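Vein (geology)

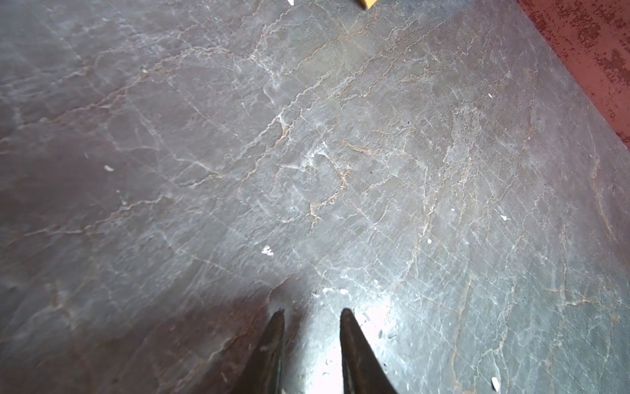

In geology, a vein is a sheet-like body of minerals that has grown within a rock. Veins form when water carrying dissolved minerals moves through a crack or other opening and leaves some of its load behind as crystals. They range from hairlines too thin to see without a lens to bodies several metres wide that can be followed across a hillside. Quartz and calcite are the most common vein minerals.

Veins are studied because they record how a rock was broken and what kinds of fluid passed through it. They are also the source of many metal ores, and the patterns they make have long been valued in decorative stone.

Contents
1 Terms
2 Formation
3 Structure and growth
4 Common minerals
5 Veins and ore
6 Veins in building stone
7 The Iltham district
8 Similar features
9 See also

Terms

The word is used for any mineral filling that is long and wide compared with its thickness. A very thin vein is called a veinlet. A dense mass of veinlets running in many directions is a stockwork. Where the rock has been broken into pieces and the gaps filled with mineral, the result is a breccia.

The rock on either side of a vein is the wall rock or country rock. In a sloping vein, the wall above is the hanging wall and the wall below is the footwall. Both names come from mining: the footwall was under the miner's feet and the hanging wall was overhead. Miners also used the word lode, often for a group of veins close enough to be worked together.

Formation

A vein needs an opening, a fluid and a reason for the fluid to drop its minerals.

Most openings are fractures. Rock cracks when it is stretched, squeezed or bent, when it cools and shrinks, or when the pressure of water inside it becomes high enough to force it apart. The last of these is known as hydraulic fracturing and can happen naturally at depth. Some openings are left by dissolving, mainly in limestone, where slightly acid water widens existing cracks.

The fluid is usually water. It may be rain or sea water that has sunk into the crust, water trapped in sediment when it was laid down, water driven out of minerals as they are heated and buried, or water given off by cooling magma. Hot water generally dissolves more silica than cold water. Calcite behaves differently and becomes less soluble as the temperature rises, so a fluid that leaves quartz in one place may leave calcite in another.

Minerals come out of solution when conditions change. Cooling is one cause. A sudden fall in pressure, boiling, mixing with another fluid, and reaction with the wall rock are others. A fall in pressure often follows the opening of a fracture, and some veins show signs of having filled quickly after each break.

Structure and growth

Crystals in a vein may grow inwards from the walls towards the middle. This is called syntaxial growth, and it often leaves a line down the centre where the two sides met. If the opening was never quite filled, a hollow known as a vug may remain, lined with well-shaped crystals. In antitaxial growth, new material is added along the edges of the vein, next to the walls, and the oldest part is in the middle.

Many veins opened more than once. Each time the rock cracked, a new layer was added, a process known as crack-seal. A single vein may hold hundreds of these layers, with thin slivers of wall rock caught between them.

Crystals with a long, thread-like shape are described as fibrous. The fibres can show the direction in which the walls moved apart, and curved fibres may show that the direction changed while the vein was growing.

Where two veins cross, the one that cuts through the other is normally the younger. If the older vein has been shifted sideways at the crossing, the amount of movement can be measured. Crossings of this kind allow geologists to put events in order without knowing their dates. The rule has to be used with care, as an old vein may be reopened and filled again.

Common minerals

Quartz veins are white, grey or clear and tend to stand out on weathered surfaces, being harder than most rocks around them. Calcite veins are usually white or cream. They are soft enough to be scratched with a knife and fizz when touched with weak acid.

Small amounts of iron may stain either mineral yellow, pink, orange or brown. Other minerals found in veins include dolomite, barite, fluorite, gypsum, chlorite and feldspar. Gypsum veins are common in mudstones and are often fibrous, with a silky look when freshly broken.

Veins and ore

Gold, silver, copper, lead, zinc and tin have all been mined from veins. The metal minerals are often a small part of the whole, and the worthless material around them is called gangue. The richest parts tend to lie in pockets or shoots, separated by stretches with little or no metal, which made vein mining uncertain before drilling became common.

Narrow veins are costly to work. Much of the rock taken out may come from the walls, lowering the grade of the ore. For this reason many older vein mines have closed, and modern mining often turns to large, low-grade deposits, including stockworks, that can be dug from the surface.

Veins in building stone

In the stone trade, veining is any line or streak of a different colour, whatever its cause. Geologists would call some of these lines true veins, and others layers of clay or seams where part of the rock has dissolved away under pressure.

Marble is limestone that has been changed by heat and pressure. The trade also gives the name to many limestones that take a good polish, and heavily veined limestones are often sold in this way. Blocks may be cut along or across the main direction of the veins, giving quite different patterns from the same quarry.

A well-healed vein can be as strong as the stone around it. An open or poorly filled one is a weakness, and slabs may be treated with resin or backed with mesh before polishing. Calcite is easily scratched and is marked by vinegar, lemon juice and other acids, whether it forms the body of the stone or only the veins.

The Iltham district

The Iltham district is a small area of veined limestone, worked in the past for both lead and building stone. The main vein, the Wilbridge Lode, has been traced for 640 metres and is up to 3 metres wide. It is mostly calcite and barite, with galena in its eastern part. The deepest shaft reached 409 metres.

A survey by the firm Vudero recorded 13 smaller veins, most of them running north-east. Two sets are present, and the calcite set cuts the barite set wherever they meet. The Tymoshchuk Quarry, at the western end, supplied a grey stone for floors and window sills.

Similar features

A dyke is also a sheet that cuts across older rock, but it is formed from magma. A joint is a crack along which there has been little or no movement, and it becomes a vein only if minerals fill it. Stylolites are jagged, tooth-like seams found mainly in limestone. They mark surfaces where rock has dissolved under pressure, and the material lost from them may be the source of nearby calcite veins.

See also

Breccia
Dyke (geology)
Hydrothermal circulation
Marble
Stockwork
Stylolite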